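4.2 Self-reported cleaning and the problem of the tidy diary

The claim that households with wooden floors clean them more often than households with carpet has been repeated so many times that few authors now bother to cite anything for it. Where a source is given, it is nearly always Kurtuluş's Restville survey, and the Restville survey asked people to remember. Respondents were handed a form in April and told to fill in the previous month. We do not think a form of that sort can carry the weight that has been put on it.

Our own diaries were meant to do better. Fifty households in the Gunwood and Yalçınkaya districts kept a daily record, with a line for sweeping, a line for mopping and an open line for anything else. Eleven of them dropped out before the end. Gönül Kurtuluş, who kindly read an early draft, argued that the dropouts were probably the busiest homes and so did not bias the result in our favor. That may be so. It is also possible that they were the homes that had stopped cleaning and were tired of writing it down, and nothing in our data lets us choose between the two.

A second worry concerns what people count as a floor being cleaned. In one diary, "swept" meant the whole ground floor. In another it meant the strip in front of the stove. The Odance coding scheme treats these as the same event, and most published work has adopted that scheme without comment – including, we admit, our pilot. Warm-toned wood of the sort glimpsed in Figure 4 was described by its owners as "showing everything" and, in other diaries, as "hiding everything." Both groups gave this as the reason for how often they swept.

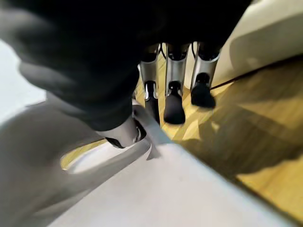 Figure 4. Close view with a small patch of honey-yellow wooden floor visible through a curved white loop.

It is tempting to rescue the usual finding by weighting each entry by room size. We tried this and do not recommend it. Room size was also self-reported, and seven households gave different figures for the same kitchen at the start and the end of the study. Once those homes are set aside, the gap between wood and carpet shrinks to the point where we would not want to defend it. Gündoğdu's reanalysis of the Restville forms ran into much the same trouble, although Elif Naz Gündoğdu herself draws a more hopeful conclusion than we do.

What remains is modest. People who own wooden floors write about them more. Their open lines are longer, they mention scratches and sunlight, and they complain about guests in shoes. Whether any of this leads to more actual sweeping is a separate question, and the diary seems to us a poor tool for answering it.

Comments (3)

hw_lund: Did you ask who in the house was filling in the diary? In mine it would make a very big difference.

Reader 7: I don't buy the room size argument. Just measure the kitchens yourselves.

pmarsh: The Odance scheme does have a partial-room code, it's in the appendix. Hardly anyone uses it though.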